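Search this forum Search Advanced search

Ribbed mat or bare tabletop for a shared work table?

tasel_bench
We're setting up shared tables at Nuvine and I can't decide whether to cover them. People stand at ours with clipboards and lean on everything. Mat on the left part, black tray on the right, green clamp on the far edge.
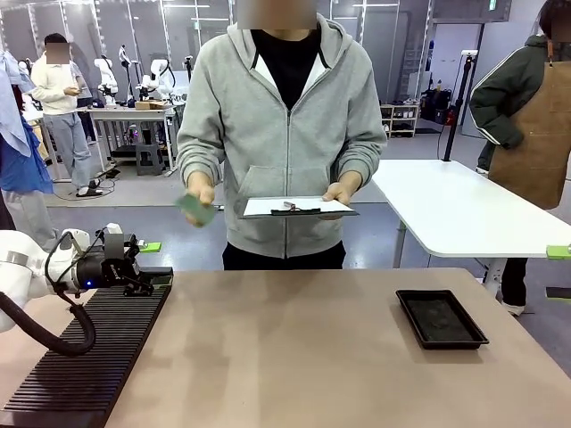 The mat stays down for now, but I'm tempted to pull it. Crumbs and dust get between the ridges and the tray collects dust too.

quintana22
Pull it. A smooth top wipes down in one pass.

nivava_shop
Disagree. Small parts roll on a smooth top – ridges stop them. Vacuum the mat every 2 weeks and leave it.

quintana22
Small parts belong in the tray. That's what the rim is for.

tasel_bench
Fair point. The other question is the white board on the lower surface past the table. I'd like it level with the table so people don't have to bend.
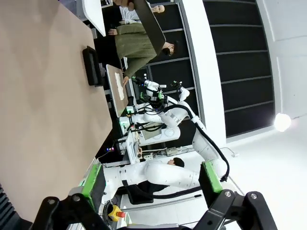 Leaning over the white board, beige table in front.

nivava_shop
Raise the board before you touch the mat. Bending all day is worse than dust.

quintana22
Agree on that one. Still say lose the mat.

tasel_bench
Board first, then. I'll try a table without the mat in May.

Thread views: 2,321
Contact us – Copyright Nivava Forums – Back to top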